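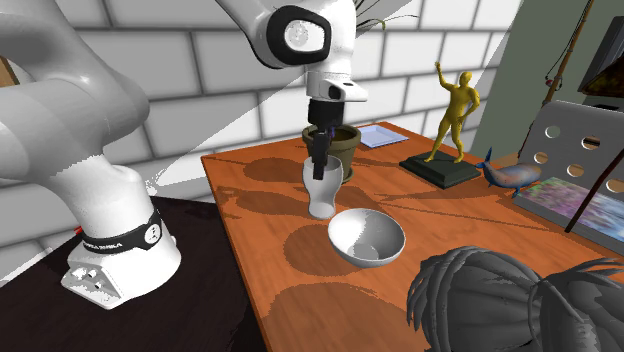 **1/** The mailer from Lasteo showed up again, the one that looks like it came from the county. "Final notice regarding your home." It's an ad for a home warranty. I've now read the full contract, so here goes a thread.

**2/** The pitch: pay $46 a month and when the furnace or the dishwasher dies, they send someone and you don't pay for the repair. Half my street in Bevard seems to have it. The mailer says "total coverage" on the front, in green.

**3/** Total coverage is defined on page 3. It means coverage of "covered components of covered systems." Go look up covered components and you get a list of what's out, and it's longer than the list of what's in.

**4/** Water heater: covered. Sediment in the tank: not covered. I'd love to meet the old water heater in this town with no sediment in it. Our water leaves a crust on a kettle in a week.

**5/** Furnace: covered, unless the failure comes from "lack of routine maintenance." Who decides? Their contractor. What counts as proof? Receipts, yearly, from a licensed company. I change my own filters like most people do. I have no receipts for that. I have a dirty filter in a trash can.

**6/** A neighbor forwarded me her denial letter (she said I could quote it). Her AC compressor went out in July. Lasteo's answer: "condition consistent with prior wear." It was eleven years old. Of course it had prior wear. What other kind of compressor breaks?

**7/** She paid $1310 out of pocket for the repair. She had also been paying the monthly fee for two years. Do that math yourself, I don't want to do it for her again.

**8/** Someone in the replies will say they had a great experience. Fine, I believe you. A garbage disposal got swapped and everybody was nice. Cheap repairs get approved fast and then people tell their friends. I'd like to hear from the people who needed a whole furnace.

**9/** About those online ratings. I sorted by date. A big pile of five-star reviews says some version of "the agent was so helpful when I signed up." That's a review of buying the thing. Try searching for the word "claim" and watch the mood change.

**10/** And the cap! I almost missed the cap. Refrigerant is reimbursed up to $220 per contract term. Mine isn't leaking right now as far as I know, but that's one visit, maybe, if the tech is feeling generous.

**11/** A few people have asked about Ji, the other company with ads on the bus shelters. I read theirs too. It's shorter and the type is bigger, I'll give them that. Same maintenance clause. Same "prior condition" language, nearly word for word. I don't know whether they're related and I'm not going to guess.

**12/** What bugs me most is the mailer. "Final notice." I've gotten a final notice every few months since we moved in. My dad would have called the number the first day, and he'd have had his checkbook out.

**13/** Can it ever make sense? Maybe the first year in an old house, if the seller pays for it. Even then I'd read the exclusions before anything else and I'd save every receipt from day one.

**14/** What I do is boring. The money goes into a savings account I named "Jino" after our old dog so I feel bad when I raid it. It has paid for a sump pump and part of a dryer. No one asked the sump pump about its prior condition.

**15/** Edit for the person who says I skipped the cancellation terms: you're right. You get thirty days. After that there's a fee, plus they subtract whatever they spent on claims. It's in the section called "Your Peace of Mind."

**16/** If you've had a furnace or AC claim approved in full, reply with what year the unit was. I mean it, I'll put every one of them in a follow-up post.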